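Section 3: Packing the Snack Box

OK, this is my favorite part of the whole guide, so forgive me if I go on a bit! By now you should have your Berna box folded and taped along the bottom (if you haven't, go back to Section 2, I'll wait). These steps are for the care parcels we mail out, but they work fine for birthdays or a kid off at camp.

What you need before you start

A table with a cloth on it
Your box and its lid
Snacks in their own sealed wrappers
One soft thing, like a small plush
Tape, a pen and the address card

Steps

1. Clear the table and put a cloth down. Any cloth will do, as long as you don't mind a few crumbs on it.

2. Take the lid off and set it to one side, inside facing up. I write my note straight on the inside with a felt pen, then leave it alone while I sort the food.

3. Tip all the snacks out in one pile. Yes, all of them. I used to pack straight from the grocery bag and I always ended up with the crackers on the bottom, under something heavy. Poor Anjana got a box of very expensive dust that way.

4. Pull out anything that crushes easily and keep it for the top layer.

5. Lay the flat, sturdy packets across the bottom of the box. Fill the corners with the little ones.

6. Put the plush in last, on its side, and press gently. If the lid won't close, take out a snack. Don't squash the toy!

Note: The box holds about 57 ounces of snacks once the plush is in. I go by feel these days, but weigh your first one.

Caution: No chocolate from June on. Tharindu mailed some to Salgate in a heat wave and we still hear about it.
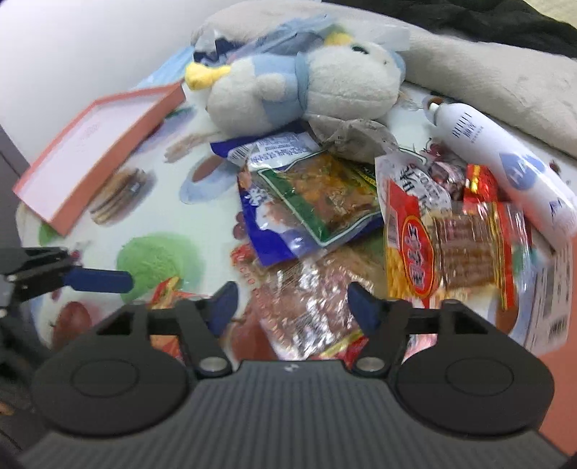

Picking the plush is where I always lose half an hour. You want one that's soft all the way through, with no stiff feet or hard plastic bits to poke through a wrapper. A bird like the white and pale blue one with the yellow beak is a nice choice, and the little blue scarf around its middle makes it feel like a present already. Kalevi likes to tuck a folded note under the scarf on his, so try that if your bird has one.

7. Put the lid on and give the box a light shake. If you hear things sliding, add some crumpled tissue and try again.

8. Run tape across the lid both ways, then stick the address card on top. Leave the short ends bare until you've read Section 4, which covers the mailing labels.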